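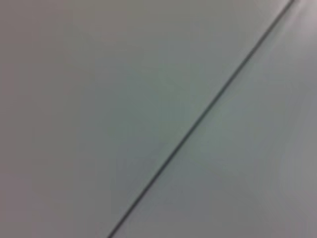 Photo: Maite Robles

I bought my first loaf of bread from a stranger's verandah three winters ago, and I've been hopeless about supermarket bread ever since. It was a sourdough the colour of an old saddle, it cost seven dollars, and I ate half of it in the car with the heater going (no butter, no shame).

The stranger was Amparo Lorente, and she's still baking. She started with one domestic oven and a starter she calls Dinen, after the street she grew up on. These days there's a second-hand deck oven in the garage, an old Bendetti that trips the power if anyone puts the kettle on, and her Saturday list is full by Tuesday lunchtime.

I'd wanted to write about home bakers for ages, mostly as an excuse to eat. There are more of them than you'd think! Once you know to look for the chalkboard by the letterbox, you see them all over town.
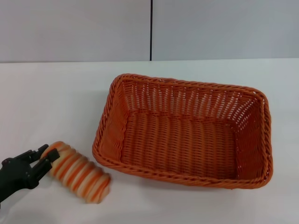
DRUTON, Jul 15, 2020

It's dark when I get to Amparo's, and cold enough that the windscreen needed a jug of water. She's been up since two. There's a batch proving on every flat surface in the garage, tea towels over the lot, and she hands me an apron before she's said good morning.

"You can shape or you can talk," she says. I try to do both and make a fair mess of it. My first loaf looks like a dropped beanie. She flips it over, tucks the sides in with two quick pulls and it sits up straight, which I found a bit insulting.

Her flour comes from the Bustamante mill, an hour up the highway, and she reckons it changes with every harvest. Last November's was thirsty stuff and she spent a fortnight making bricks. She kept notes on all of it in a school exercise book - water, room temperature, what the dough felt like under her hand - and the pages are so stiff with dried flour they crackle when she turns them.
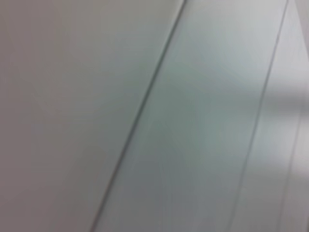 By six the first trays are out and the garage smells so good I've stopped pretending to be a professional. We have the ugly loaf (mine) with marmalade, standing up, and she tells me about the orders. She did 2,111 loaves last year, all by hand, and over 120 of those went to one family with four teenage boys.

Does she want a shop? Everyone asks, and she pulls the same face every time. A shop means rent and staff and muffins. She doesn't like muffins.

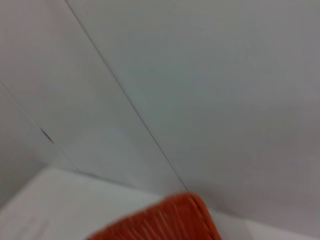 What she would like is a sleep-in, and maybe an apprentice who doesn't mind the hours. She's had a couple of nibbles from kids at the high school, and one of them lasted right up until the first frost.

I took two loaves home, a plain white and a dark rye with caraway, plus a jam jar of Dinen with a hole punched in the lid. It's on top of my fridge now, bubbling away, and I've fed it twice. Amparo's putting me down for a rye again on Saturday, just in case.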